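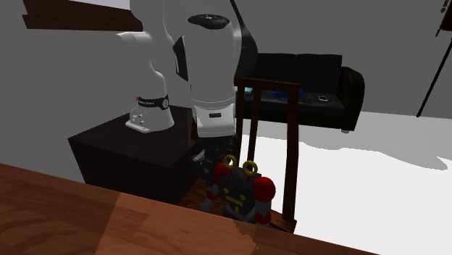 의자 좌석 쪽으로 내려온 흰색 로봇 팔. 렌더링.

기업·투자 게시판 > 인수합병
제목: Jedine의 Moreira 인수, 기존 대리점 계약은 어떻게 되나요

밤나무길
4월 15일 월요일자로 공문을 받았습니다. Jedine이 포트폴리오 회사인 Grinel을 통해 Moreira 지분 전부를 인수했다는 내용입니다. 저는 Moreira의 보수재 브랜드 Bruvby를 받아서 파는 지역 대리점입니다. 공문은 두 장인데 대리점 관련 문장은 "기존 거래 관계는 당분간 유지된다"가 전부입니다. 계약 만료까지 2년 남았고 독점 지역 조항이 있습니다. 비슷한 경우를 겪어 보신 분 계시면 의견 부탁드립니다.

소수점셋째
지분 인수면 법인은 그대로니까 계약도 원칙적으로 그대로 갑니다. 먼저 볼 것은 계약서에 지배권 변동 조항이 있는지입니다. 대주주가 바뀌면 어느 한쪽이 해지할 수 있다는 식의 문구요. 그게 없으면 만료일까지는 크게 걱정 안 하셔도 됩니다.

밤나무길
찾아봤는데 제14조에 "경영권의 중대한 변동 시 상호 협의한다"라고만 되어 있습니다. 해지라는 말은 없습니다.

소수점셋째
그럼 협의 의무 정도입니다. 협의가 안 됐을 때 어떻게 한다는 내용이 없으면 그 조항만으로 해지하기는 어렵습니다. 다만 계약서 전체를 본 것이 아니니 변호사한테 한 번 보여 주세요.

동문창고
저는 좀 다르게 봅니다. 조항이 문제가 아니고 물량이 문제입니다. 예전에 다른 업종에서 같은 일을 겪었는데 계약은 한 줄도 안 바뀌었습니다. 대신 결제 조건이 60일에서 30일로 줄고 인기 품목 배정이 뒤로 밀렸습니다. 결국 제가 먼저 나왔습니다.

소수점셋째
결제 조건은 계약서에 적혀 있었나요? 적혀 있었으면 일방적으로 못 바꿉니다.

동문창고
별첨에 있었고 별첨은 본사가 매년 갱신하게 되어 있었습니다. 다들 그렇게 서명합니다.

밤나무길
제 것도 별첨이 따로 있습니다. 3월에 갱신한 것이 최신본입니다. 단가표하고 최소 주문량이 거기 들어 있네요. 최소 주문량은 분기당 1000포입니다.

가을회계
Grinel 쪽을 조금 압니다. 같은 회사에 다닌 것은 아니고 거래처였습니다. Jedine이 들어간 뒤로 Grinel은 지역 사업자를 사들여서 직영으로 돌리는 방식으로 컸습니다. 대리점을 자르기보다 먼저 인수 제안을 하는 편이었습니다. 매출이 어느 정도 되시면 연락이 올 수 있습니다.

동문창고
인수 제안이라고 해도 가격이 문제죠. 독점 지역 만료가 다가올수록 대리점 쪽 값은 떨어집니다. 저쪽은 기다리면 됩니다.

가을회계
그건 지역마다 다릅니다. 시공 기사하고 거래처 명단을 대리점이 쥐고 있으면 만료 뒤에 새로 뚫는 비용이 더 듭니다. 제 거래처는 나쁘지 않은 값에 넘겼습니다. 금액은 여기 못 적습니다.

동문창고
한 군데 사례로 일반화하시는 것 같은데요.

가을회계
동문창고님도 한 군데 사례입니다.

잔디밭옆
Moreira 본사 직원은 어떻게 된다는 얘기 있나요? 지인이 물류 쪽에 있는데 사내 공지에는 전체 146명 고용을 승계한다고 나왔답니다. 기간은 안 적혀 있었다고 하고요.

밤나무길
저희 공문에는 직원 얘기가 없었습니다. 담당 영업사원은 그대로라고 들었습니다. 창업자인 Adelino Simões 씨는 대표직에서 내려오고 고문으로 남는다고 적혀 있었습니다.

소수점셋째
창업자가 고문으로 남는다면 인수 대금 일부가 실적에 연동되어 있을 가능성이 있습니다. 그런 구조면 그 기간에는 매출이 흔들릴 일을 잘 안 벌입니다. 확인된 건 아니고 제 추측입니다.

동문창고
고문은 명함만 주는 경우도 많습니다. 실적 연동이면 보통 대표로 남기지 않나요.

소수점셋째
대표로 남기는 쪽이 많긴 합니다. 그 부분은 맞습니다. 공시 대상이 아니라서 밖에서는 알기 어렵습니다.

잔디밭옆
인수 자금은 차입인가요? 차입이 많으면 단가부터 올릴 텐데요.

가을회계
비공개입니다. Grinel이 기존 대출 한도를 늘렸다는 말은 들었는데 이번 건에 쓴 것인지는 모릅니다.

북쪽계단
질문하신 분께 실무적인 것만 적습니다.
1. 계약서와 별첨 최신본을 날인본으로 보관하세요.
2. 미출고 주문이 있으면 수량과 단가를 메일로 확인받으세요. 전화로 받은 답은 소용없습니다.
3. 담보나 보증금을 맡겼으면 잔액 확인서를 요청하세요. 재무팀이 합쳐지고 나면 오래 걸립니다.
4. 새 양식의 계약서를 보내오면 바로 서명하지 마세요. 저는 주소 변경 서류인 줄 알았는데 독점 조항이 빠져 있었습니다.

밤나무길
감사합니다. 보증금은 맡겨 둔 게 있습니다. 내일 잔액 확인서부터 요청하겠습니다. 4번은 생각 못 했습니다.

동문창고
4번은 저도 동의합니다. 그리고 재고를 미리 많이 잡아 두지는 마세요. 브랜드가 바뀌면 포장이 바뀌고 옛 포장은 할인해야 나갑니다.

가을회계
Bruvby 이름은 유지할 것 같습니다. Grinel에는 그 품목이 없습니다. 재고는 평소대로 가져가셔도 될 것 같은데요.

동문창고
유지한다는 발표가 나오면 그때 늘려도 늦지 않습니다.

밤나무길
중간 경과 남깁니다. 잔액 확인서는 메일로 받았고 금액은 제 장부와 맞습니다. 미출고 주문도 기존 단가로 나간다는 회신을 받았습니다. 제14조 협의는 서면으로 요청해 놨는데 담당 부서를 정하는 중이라고 합니다. 변호사 상담은 다음 주에 잡았습니다.

잔디밭옆
협의 자리에 Grinel 쪽에서도 나오나요?

밤나무길
아직 모릅니다. 연락 오면 이 글에 이어서 적겠습니다.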